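Chapter 3
Counting What Is Left: Stock, Shrinkage and the Trouble with Totals

Every stock record makes a claim. It says that a certain number of things are in a certain place, and it says so with a confidence that the person who typed it in may not have felt. This chapter asks how far such claims should be believed. The short answer is less far than most managers believe them.

Take the case that runs through the first half of the chapter. Binska, a mid-sized supplier of door fittings, reported a stock of 1713 hinges at the end of November. The figure was printed in the year-end papers and used to work out how much to reorder. When the shelves were counted by hand, the record was wrong by 177. The firm's first response was to blame theft. Its second was to buy new software from Trukitz. Neither response began with the obvious question, namely how the first figure had been arrived at.

Students often come to this subject thinking that errors in stock are rare and that they cancel out. There is little reason to think either. A box booked in twice and a box never booked in may balance on paper, but the customer who ordered from the first is still waiting. Totals hide this sort of thing very well. A warehouse can have a perfect total and hardly a correct line in it.

Nor should we take "shrinkage" at face value. The word covers theft, breakage, miscounting, late paperwork and goods put back in the wrong bay. Putting them under one heading makes for a tidy report and a poor explanation. Beverley Cosgrove, whose study of the Fesatgate depot is discussed in section 2, found that staff used the term mainly for losses they had stopped looking into.
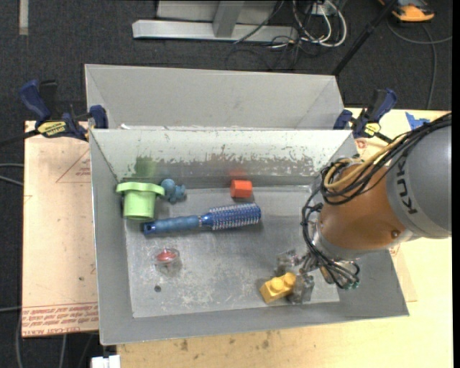 Department of Operations and Supply Studies

Small mixed items in open bins are a fair test of any counting method. Bins are cheap and quick to fill, and textbooks have been kind to them for that reason. Their record on accuracy deserves a harder look. Weighing works only when the contents are all alike. Counting by eye depends on who is looking and how near it is to the end of the shift.

The sections that follow set out three methods: the full count, the rolling count and the sample. Supporters of each tend to quote their best results. We shall look at the Tipoki trial, where two of the methods were used on the same shelves and gave different answers, and ask which answer, if either, the firm had good grounds to accept.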